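Priltotstead Drivers Board > Getting Around > Driving across town at 5pm, worth it??

cobblefoot
Posted 23 Sep 2020
ok so moving my stuff to the new flat in 8 trips, own car, no van. Everyone at work says take the ring road. I say straight through town is shorter and you only lose time at the lights. Who's right. Need an answer before the next load lol

trailerpark_8
Ring road. always. Town is red light, red light, bike, red light.

dashmat
Disagree. Ring road is one slip away from a standstill and then you're stuck, no side streets to duck into. In town you at least have options. Did 267 crossings last year for Sastent deliveries (yes I log them) and town won more often than not.

trailerpark_8
won by how much

dashmat
couple minutes. still won

nightowl_golf
depends on the street. Big junctions fine if you get the lane right early. The straight residential ones with cars parked both sides are the slow bit, you're watching for doors and anything pulling out between trailers. And cobbles with a loose load in the back, go easy, I killed a lamp that way.

cobblefoot
good point about the lamp. mine's just lying on the back seat

dashmat
Town:

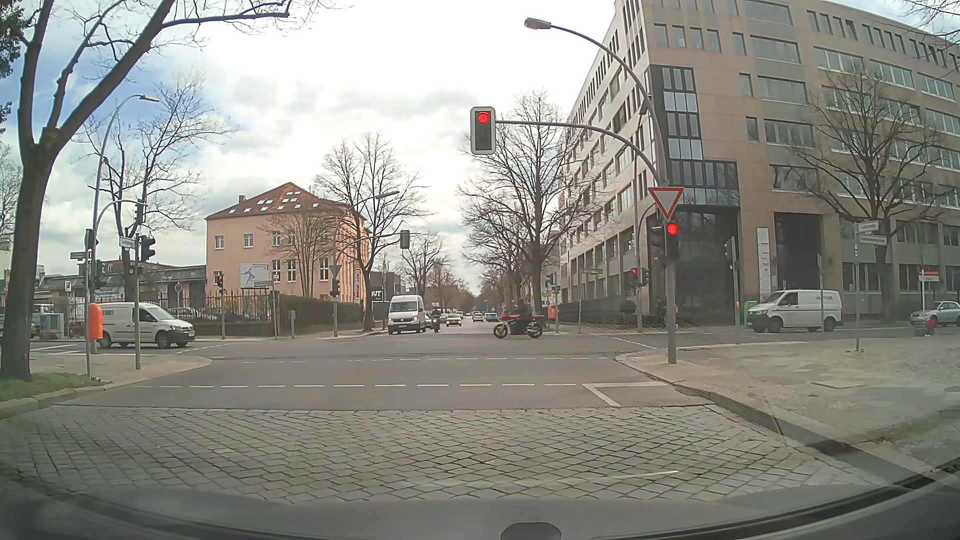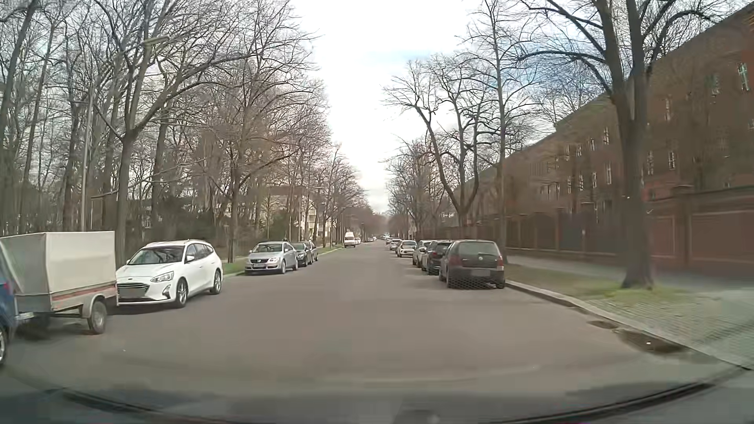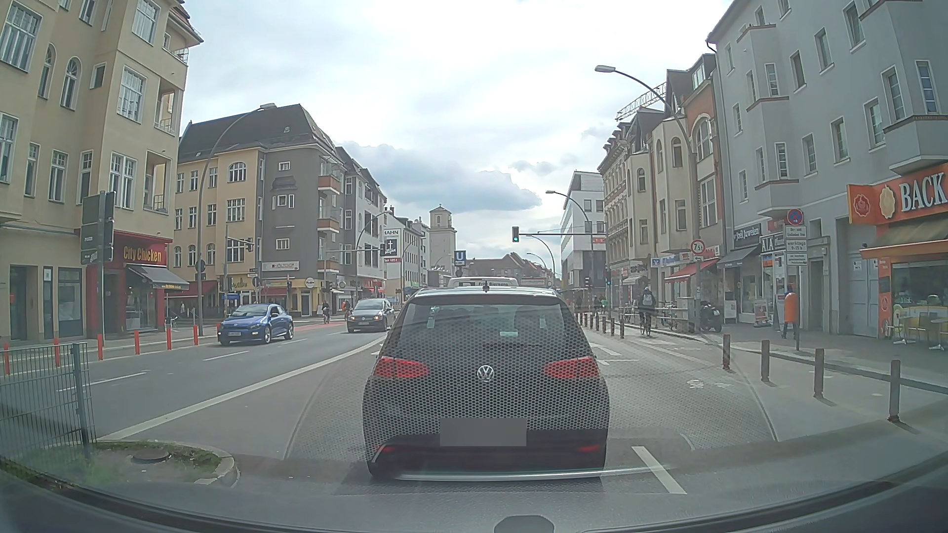 trailerpark_8
Still ring road for me. Parking's the other thing, if the new place is on a street with permanent trailers and vans along the curb you'll be carrying boxes from around the corner. Ask Dobson Rentals for the no-parking signs, I got mine for 21 euros and they put them out early.

cobblefoot
wait you need a permit for that?

nightowl_golf
yes, the city one. Do it a week ahead minimum. Did mine in March and almost missed it. Without it the signs mean nothing and people park there anyway

dashmat
or skip the signs, go after dinner, double up quick with hazards on. 8 trips, who's going to care

nightowl_golf
The bus driver behind you is going to care. dont do that

trailerpark_8
+1, and the bikes have to swing out around you too. Get the permit

cobblefoot
ok ok permit. So for tonights load, town or ring

trailerpark_8
ring

dashmat
town. leave after 7 and its not even a contest

nightowl_golf
town if you leave late, ring if you leave now. And wrap the lamp!!

cobblefoot
leaving late then. Anybody know if Drostetti still sells the flat boxes, the thick ones? Supermarket ones keep splitting on me

dashmat
they do, back of the store by the paint. bring tape, theirs is junk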